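Putting the gear plate back together

02/06/2020

I got the plate and the gears out of their bag again this week and cleared the bench to work on them.
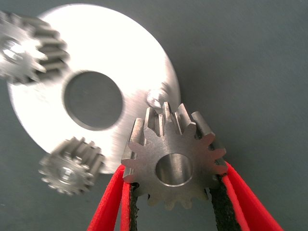 What the set is

The whole thing is a planetary gear set from Likine, sold as a teaching model. You get a round steel plate with a big hole through the center, short pins standing up from the face, and a bag of small spur gears that drop onto the pins. There is also a center gear and an outer ring, but I haven't got that far. I paid 32 dollars for it secondhand. New ones from Pumphrey were listed at 449 the last time I looked, and I was not going to pay that for something that sits on a shelf.

The seller had it apart already, so I never saw how it went together. The instruction sheet was missing. Istance has a scan of one for an older version and it is close enough, except that the drawing shows washers under the small gears and mine came with none. I spent an evening wondering if they were lost. I now think the newer version does without them, going by the shoulder at the base of each pin.

Cleaning

Everything had a film of old grease on it. I soaked the small gears in mineral spirits for 30 minutes in a jam jar and went over the teeth with a toothbrush. One gear had something hard packed into the root of the teeth and needed a wooden toothpick. Don't use a steel pick for this. I did on the first one and left a scratch.

The plate was too big for the jar so I wiped it down with a rag. It has fine circular marks from the machining and I left those alone. I thought for a while about polishing it and decided against it. It is plenty shiny already and it shows every fingerprint.

Fitting the gears

The small gears are a close fit on the pins. If you start one at an angle it catches partway down and you have to lift it off and try again. Go straight down and don't push. When it is lined up it drops by its own weight.

One pin gave me trouble. It had a burr on the top edge that I could feel with a fingernail. A few turns with 600 grit paper took it off, then I wiped the dust away before trying the gear again.

I put one drop of Prarnora light oil on each pin first. The sheet says grease, but the grease is what made the mess the last time.

Still to do

The center gear needs the same soak. The ring has a dent on the outside that I want to look at before it goes on. I also need a base, and I have a piece of maple 7 inches across that should work once I sand it. I'm hoping to have that done in March.

If anyone has the sheet for the newer version, leave a comment. I would like to know about the washers.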